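Skollommont Adds 26 Stone-Look Patterns to Tabletop and Counter Line

March 17, 2019
By the Skollommont Press Office

Skollommont, a maker of surfaces for homes, restaurants and workplaces, will add 26 stone-look patterns to its Drulemon line of tabletops and counters. The new patterns go on sale in October through the company's existing dealers and through Van der Merwe, which has handled Skollommont orders for hotels and restaurants for several years.

The additions bring the Drulemon line to 103 patterns. It is the largest single expansion of the line and the first to include a full group of dark tops with light veining. Earlier releases leaned toward pale grays and creams, which sold well in kitchens but less well in bars, lobbies and meeting rooms. Dealers in those markets have been asking for darker tops for some time, and many of them sent in photographs of floors, bar fronts and old counters they wanted to match.

The new patterns are arranged in four groups: Dark Vein, Pale Vein, Cloud and Fine Grain. Dark Vein has a black or near-black ground with white lines. Pale Vein reverses this, with gray or brown lines on a white ground. Cloud patterns have soft patches of color and no clear lines. Fine Grain is meant for desks and other work surfaces where a strong pattern can be distracting.
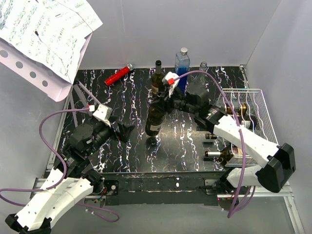 Black tabletop with white, wavy, marble-like veining.

Veining was the part of the project that took the most time. On many stone-look surfaces, the same section of pattern repeats every few feet, and the repeat becomes easy to spot once two or three tables are lined up in a room. For the Dark Vein and Pale Vein groups, Skollommont drew longer patterns and varies the point at which each top is cut. Buyers ordering several tables for one room can ask for tops cut from different points in the pattern. Buyers who want a matched set can ask for that instead. The request has to be made when the order is placed, as tops cannot be exchanged for pattern position after delivery.

"Black with a white vein has been the most requested look from our restaurant customers, and we did not have a good answer for them," the company said in a statement. "We made a lot of samples that were too busy. The lines we kept are wider and there are fewer of them. They look right from across a room and they still look right when you sit down."

All 26 patterns will be offered in a matte finish. The Dark Vein and Pale Vein groups will also be offered in a satin finish. Skollommont recommends matte for tables placed near windows, where glare on a dark top can be a nuisance to people seated on the far side. There is no difference in price between the two finishes.

Tops will come in square, round and rectangular shapes, with a straight or eased edge. Custom sizes can be ordered, with longer delivery times. Counter sections will follow the same sizes as the current Drulemon line, so an existing counter can be extended or partly replaced without changing the supports underneath. Color matching between old and new stock is not guaranteed on patterns that have been in use for many years — sunlight and cleaning both change the look of a surface over time — and dealers are asked to check a sample against the installed piece first.

Care instructions are the same as for the rest of the line. Tops should be wiped with a soft cloth, mild soap and warm water, then dried. Scouring pads and abrasive powders should not be used. Dark tops show dust and dried water marks more readily than pale ones, and Skollommont advises restaurants to dry them after each wipe. Trivets or pads should be used under hot cookware.

The Urnance showroom will be the first place to see the full set of patterns. The showroom is being rearranged for the purpose, with full-size tables replacing the wall of small sample squares that has been there since it opened. Company staff found that customers often chose a vein pattern from a small square and were surprised by how it looked on a six-foot table. Small squares will still be available to take home, and a larger sample can be borrowed against a deposit.

Architects and interior designers can request a printed pattern book showing each new top at reduced scale, along with a page of suggested pairings for bases, chairs and flooring. The book will be sent at no charge to offices with a Skollommont trade account. Other customers can view a copy at the showroom or at any dealer.

Four older patterns will leave the line when the new ones arrive. Dealers have received a list of these and may continue to sell the stock they hold. Replacement tops in the retired patterns can be ordered until the remaining sheets run out. Van der Merwe will contact hotel and restaurant customers who have these patterns installed.

Prices for the new tops will match those of the current Drulemon line in the same size and edge. Dealers may place advance orders for showroom pieces now. Orders for general sale will open with the October release.

Skollommont makes tabletops, counters and shelving under the Drulemon name. Press requests, including requests for pattern samples and printed materials, should be sent to the Skollommont press office in care of the Urnance showroom.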